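Search this notebook
Enter keyword

2024-11-14
Sunutine mobile app, release 2 candidate: notes on store submission and build status

The candidate build was completed this morning and passed the signing step on the second attempt. The first attempt failed on an expired provisioning profile, which Lakmal Siriwardena renewed under the Fusavdale account. The profile is now valid until May. Colleagues who keep a local copy should replace it before building again.

The package stands at 3,117 KB, down from 3,896 KB in the previous candidate. Nearly all of the reduction is in the terrain textures, which are now stored once and shared between the two airfields. The cockpit panel textures were left as they were. Ida Steinbach has asked that they not be compressed further until the lettering on the altimeter has been checked on the smaller phone.

Frame rate over the coastal area remains below target when the weather layer is on. The drop appears at the point where the second cloud sheet loads. It was reproduced on both test phones with the Conar profiler attached, and on one of them without it. The log is in the shared folder under the build number, 116.
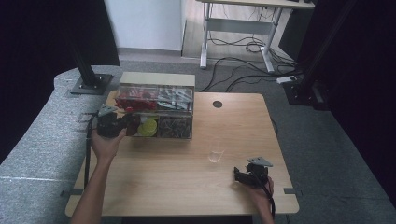

Calum Ogilvie replied that the cloud sheet should not be blamed before the touch handler has been ruled out, as the handler polls on the same thread and was changed in the same week. He would prefer to see a run with the old handler and the new clouds, and asked that the submission wait for it.

The request is reasonable and the run has been set up. The old handler did not compile against the present Dantas library without two small edits, both marked in the source. These edits are for the comparison only and must not be merged.

Store text: the description still mentions the night lighting feature, now moved to the following release. Huiling Jin is to remove the sentence and resend the screenshots at the larger size.

Open items
Comparison run, old handler with new clouds.
Altimeter lettering on the smaller phone.
Sound continues for a moment after the app is sent to the background. Not yet assigned.
Yuxi Tan to confirm whether saved flights from release 1 open correctly.

The submission form is filled in as a draft and has not been sent.

Last updated by L. Siriwardena, 16:40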